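Saturday, September 4, 2021. Clilulura studio, back table, door propped open.

Opened the Verkham this morning and it's a mixed bag, so I'm writing it all down before I rearrange the shelves in my head and decide I meant to do it that way.

The load was mostly test tiles plus a row of small bowls on the middle shelf, all in the Gikora buff clay. 57 tiles, every one of them numbered on the back in iron oxide, and for once I can read every number (thinner brush, more water, write that on the wall!). The peak on the controller was 1,244, which is higher than I programmed. I'm not panicking. The thermocouple got bumped when we swapped the top shelf posts and I never went back to look at how far it sticks out into the chamber. But the cones on the bottom shelf are bent right over and the ones on top are flat as pancakes, so it's not only the readout telling tales. It really did get hot in there.

What that did, by glaze:

**Ogbonna base, plain.** Ran. Not off the tiles, thank goodness, but there's a fat roll along the bottom edge of every vertical one and the top third has gone thin and brown. The flat ones are gorgeous, glassy, with that broken blue in the texture marks. So it's a fine glaze for the inside of a dish and a menace on the outside of a mug. I've said this before somewhere in the April pages and then gone right ahead and put it on a mug.

**Ogbonna with extra clay in it.** Much better behaved. Stiffer, a little dull, still moves enough to heal over pinholes. I'd use this one tomorrow if the color weren't so much like wet cardboard.

**The matte white.** Not matte! Shiny as a bathroom sink on the top shelf, satiny in the middle, properly matte at the bottom. That's the most useful strip in the whole load, weirdly, because you can line the tiles up and read the kiln off them like a thermometer.

**Olive.** This is the one I care about, so more on it below.
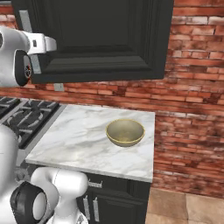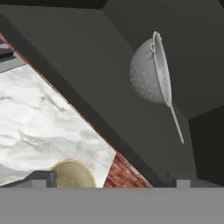
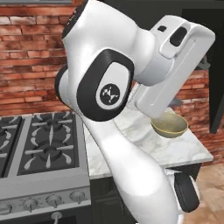

The olive has been my pet project since spring and the trouble has always been the lip. Glaze pulls back from an edge as it melts, so you get a brown stripe where the clay shows through, and on a dark green pot it looks like somebody forgot to finish. What I'm after is closer to the bowl in the first picture: muted olive-grey, and a thin yellow-gold line going all the way around the opening, brightest on the near side. I like that the inside isn't one flat color either, greyish at the back and sliding into a yellower green toward the bottom. I can get the inside. I've got it on four of the bowls from this load, with no effort whatsoever. The rim is where I keep losing it.

So, rim trials. All of these were on the middle shelf, so at least they had the same firing as each other.

- Yellow slip brushed on the lip at leather hard, then olive over everything. The yellow vanished. I suppose the iron in the olive just ate it.
- Same slip, olive wiped off the lip with a damp sponge. A line, yes, but dry and chalky, and I wouldn't want to drink from it.
- Wax on the lip, olive, then a honey-colored glaze dabbed over once the wax had burned off in a second bisque. Too fussy for words, and the honey crawled.
- Honey glaze on the lip first, left to dry overnight, wax over that, then dip in the olive upside down. THIS. Clean edge on the outside, a tiny soft bleed on the inside, and it's smooth under my thumb.

The overlap matters a lot. Where the honey went down the outside by more than a pencil width, it ran with the olive and made a muddy drip. Where it stayed right on top, it sat there like it was painted on. A narrow brush loaded once and the wheel turning slowly does it in one go. Don't go around again to tidy up, I did that on the last bowl and it's the worst of the bunch.

Next job was the bucket. The olive has been settling into a brick at the bottom every time we leave it over a weekend, and it took me half the morning with a stick to get it moving. I weighed out 800 grams of fresh dry mix to stretch what's left and put a pinch of Epsom salts in the water first. It's holding up better already, kind of like thin yogurt. Sieved it twice. There were little green crumbs left in the mesh both times, which I ground up and put back, and I'm noting it here so that if the next batch turns out speckled we'll know who to blame (me).

Shelf notes, for whoever loads next: the second one from the bottom has a drip of Ogbonna the size of a quarter on it. I've chiseled off what I could and there's a fresh coat of wash on it, still needs a second coat when it's dry. Please don't put anything with a wide foot over that spot. The cracked half shelf is OUT, it's leaning against the wall by the clay trap with tape on it, and it's not to go back in even for a bisque. I know it looks okay.

Thermocouple: I pulled it out a little and it was in too shallow, plus the tip is pretty crusty. Pushed it back to the mark. I'd like to run the next glaze load with cones on all the shelves and the same program, no changes at all, so we can see whether that was the whole problem. If the top is still hotter than the bottom after that, I'd look at the elements, the lower ones seemed slow to glow last time I peeked.

Clay order: Gikora are out of the buff in the big boxes and only have the speckled. I said no. Speckle under the olive comes up as rusty freckles, which people seem to like at sales, but I'd be starting every one of these tests over. We have enough buff under the stairs for two more loads if we reclaim the scraps, and the scrap bin is overflowing anyway.

To do before the next glaze firing:

- make honey in a proper quantity, the jar's nearly empty
- throw more small bowls, lips a touch thicker and rounded over
- try the lip trick on a mug, handle side included
- matte white tiles on every shelf from now on
- more wax, and a lid for the wax that fits

Tiles are in the shoebox under the window, in order. If you borrow the good one (it's obvious which), put it back.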